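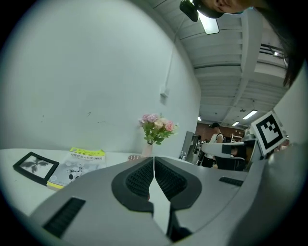

Leaf print in a square black frame.

How to open up an old framed print and put it back together safely

I've been reframing my own op shop finds for years now, and the question I get most is how to get a print out of its old frame without wrecking it. So I've finally written down what I do at my kitchen bench. It's slow, fiddly work and I love it.

One warning first. If your print is worth real money, or it's stuck to the glass, stop and ring a paper conservator. I had one stuck print quoted at $2,234 and I still think that was fair, given the hours in it. Everything below is for ordinary prints in ordinary frames.

What you'll need

A clean towel or old blanket
Small flat-nosed pliers
A thin palette knife
A soft wide brush (I use a hake brush that I keep only for this)
Acid-free mat board and backing board
Japanese tissue and wheat starch paste for hinges
Brown gummed paper tape
Cotton gloves for the glass

I buy my board from Foulkes because they'll cut it to size, and my tissue comes from Lulik. Any acid-free board will do the job, just check it says so for the core as well as the surface.

Getting it apart

Wash and dry your hands, then lay the frame face down on the towel. Slit the old backing tape along the inside edge with the palette knife, holding the blade nearly flat. Peel the tape off and bin it.

Now the pins. Older frames have little nails, newer ones have bendy metal tabs. Tabs you can lift with the knife. Nails want to be pulled straight out with the pliers, parallel to the backing, and please don't lever against the glass! I cracked a lovely old sheet that way in my first February of doing this and had bits in the carpet for weeks.

Lift the backing board out and have a look at it before you throw it away. Framers' labels, pencil notes, old prices – I slip them all into an envelope and tape it to the new backing later. My favourite so far is a torn label that just says Irnstead, and I've never worked out if it's a shop or a town.

Freeing the print

If the print is loose, slide a sheet of clean card under it and lift the two together. If it's hinged with paper tape at the top, cut through the hinges and leave whatever's on the back of the print alone. Old sticky tape is a job for someone trained. You'll be tempted to pick at it, and it will take the top layer of paper with it.

Brush the print from the centre outwards, very lightly, and stay away from anything powdery like pastel or charcoal. No water, no erasers, no bread (yes, people still do the bread thing).

Putting it back

Clean the glass away from the print, spraying the cloth and never the glass, and let it dry right through. Tear two small hinges from the tissue, paste them to the top edge of the back of the print, and leave them under blotting paper and a light weight. I give mine 90 minutes, more if it's humid.

Attach the hinges to the new backing board and lay the window mat on top. The mat is what keeps the paper off the glass, so don't skip it. If you hate the look of a mat, use spacers along the rebate. Trikden does a clear stick-on one that you hardly notice.

Drop the whole lot into the frame, turn it over and check for fluff. There will be fluff. Open it up, get rid of it, check again. Then pin it, leaving around 5 cm between pins, and seal the back with the gummed tape.

Where to hang it

Keep it off bathroom walls and out of direct sun. I like humidity somewhere near 46 per cent, though my house has its own ideas in summer. Stick a felt dot on each bottom corner so air can move behind the frame, and take it down once a year to look at the back.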